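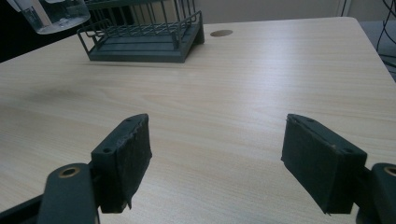
Dilwyn Vaughan would not sign this off for glassware yet, and asks that the pads be treated as a stop item before anyone argues about whether the Nota unit can clear a bench.

Bench clearing, pre-run inspection, 23rd February
Site: Budetow. Checked by: Rhiannon Probert

1. Finger pads, left. FAIL. Upper edge frayed, small pieces torn, thin strip loose at the bottom corner. Replace.

2. Finger pads, right. PASS WITH COMMENT. Flatter and cleaner. Ragged at the lower corner. Replace as a pair with item 1.

3. Debris on fingers. FAIL. Flecks along the left pad rim, one speck on top of the right block. Wipe down.

4. Work surface. PASS. Clear between the fingers. Bright reflection toward the center and right. Dim the overhead light if glass detection drops out.

5. Cable hole at back of table. COMMENT. Close to the rack. Cover before small parts are handled.

6. Rack. COMMENT. Wires flare outward at the front. Set approach height so the fingers stay above them.

7. Glass handling. HOLD. Log since October: 1,511 attempts, 170 needing a person to step in, 67 of those at the rack. A lab assistant would not be kept on at that rate. Plastic cups only until the pads are changed.

8. Stop button. PASS. Tested 2 times.

Vaughan's second comment: Pugh pads last longer than the Drurkaton ones but slip on thin rims. Try both.

Reinspect after pad change. Items 1, 3 and 7 remain open.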